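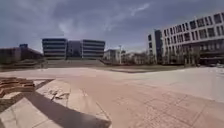 Vol. 30, Issue 2, p. 456

3.2 The plaza and its edges

The second site in our study is the open square in the Nartey district. It is much larger than the other site, Granow Court, and the surface is paved almost without interruption. Figure 4 shows the wide pavement with the striped office complex at the back and the white building on the right. In front of the offices there is a broad flight of low steps, which we treat as one unit with the pavement, following the method of Kioko and Boateng.

We divided the site into a center and an edge zone. In the interviews, people who work near the square told us that they cross the center quickly and stop only at the edges – mostly in the morning and at lunch time. One respondent called the center "a place for walking, not for being". The weather was also named many times, and a gray day was said to make the distance feel longer.

The paving itself deserves a short comment. The slabs are large, pale and smooth, and the dark joints between them are the main pattern that a walker meets in the foreground. Toward the buildings the ground becomes darker and a little rougher. Low ledges border the paved area on the left and on the right. We coded these ledges as possible seats, although the original plan by Trarkmont does not name them so.

Figure 4. The Nartey square, looking toward the office buildings. 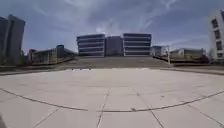

3.3 Interviews and coding

The interviews were made on the square and in the ground floor offices nearby. Each answer was coded by two readers, and different codes were discussed until both readers agreed.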